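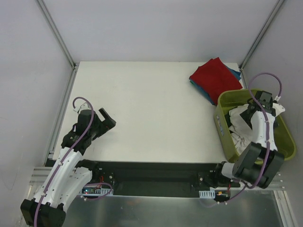 Olive-green bin at right with the white cloth in it. Folded red and teal stack at the back.

Notes on folding laundry out of a bin, posted in pieces. Mostly T-shirts. Last long thread on this was in September and several of the numbers in it were wrong, so treat this one as the replacement.

Surface first. White top, pale gray walls on three sides. The walls matter more than I gave them credit for. A shirt shaken out near an edge goes over the edge. With a wall on that side it stays on the table.

White cloth on a white table is the worst case for seeing hems. A red shirt can be squared by eye. A white one has to be found by its shadow, and with flat overhead light there is very little shadow. I moved the lamp lower and to one side. Better.

Bin depth. A deep bin holds more and gives you a worse pile, since everything at the bottom is compressed and comes up in a knot with whatever is next to it. I now fill to 300 mm and stop. The Vondero bins I used before went deeper and I would not go back.

Pulling from the bin: take from the top, by one layer, near a hem if a hem is showing. Grabbing a fistful from the middle brings two items up together about as often as one. Then you are separating in the air, which is slow.

If no hem is showing, take any high point, lift clear of the rim, let it hang, then lower it. Most of the wrinkles you see at that stage are from the bin and will come out when it is laid flat. Don't work on them yet.

Unfolding a crumpled shirt on the table is the long step. Of a 60 second fold, the folding is the short part. The rest is finding out which way up the thing is.

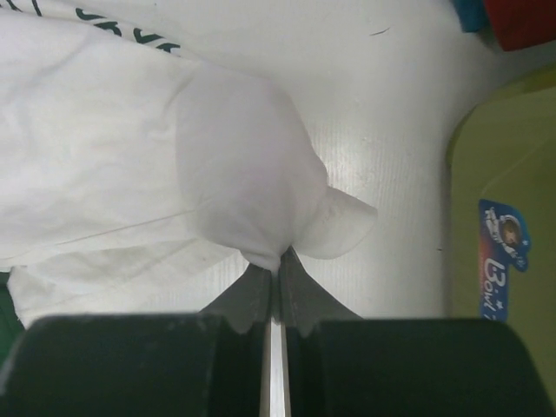
White fabric, gathered to a point. Dark green lettering at top left.

A pinch like the one here takes up more cloth than you want. The fabric balloons above the grip and goes taut, and a small flap sticks out to the side. When you drag from a bunch like that, the pull goes to the middle of the cloth and the hem stays where it was.

Fix: release, flatten the bunch, take a shallower pinch closer to an edge. Two layers at most. If the gathered part is rounder than it is flat, start over.

Printed lettering is useful for orientation. Even a few partial strokes tell you which part of the shirt you are looking at, and their curve tells you roughly which way to turn it. Plain white shirts give you the neckline and nothing else, so I do the printed ones first and leave the plain ones for the end of the load.

Print is also stiffer than the cloth around it. Don't put a fold line through the center of a large graphic if the fold can go 5 cm to either side. The crease stays in the ink after it has gone from the cotton.

Surface texture, since I was asked. A fine-ridged plastic sheet holds cotton a little better than a smooth one. Shirts slide less when you square the sleeves. The drawback is that thin jersey picks up the ridge pattern if you press down hard. I tried the smooth Tunutier mat for 2 weeks and the sleeves drifted every time.

Stacking. Finished items go at the back corner, behind the bin, out of the way of the next one. Folded edge toward you. Keep the stack low. A tall one leans and you will be refolding the top item.

Color order in the stack: I don't sort. Someone will reply that darks and lights should be kept apart. They are clean at this point.

Labels go on the front face of the bin, never the lid. Lids get swapped. The Ultness labels peel off textured plastic after a few washes of the bin, so wipe with alcohol first and let it dry before sticking.

Still open: socks, and anything with a drawstring. The method above does not work for either. Fitted sheets are out of scope for a table this size.

Corrections welcome, measurements preferred. Thread last edited 2023-12-04.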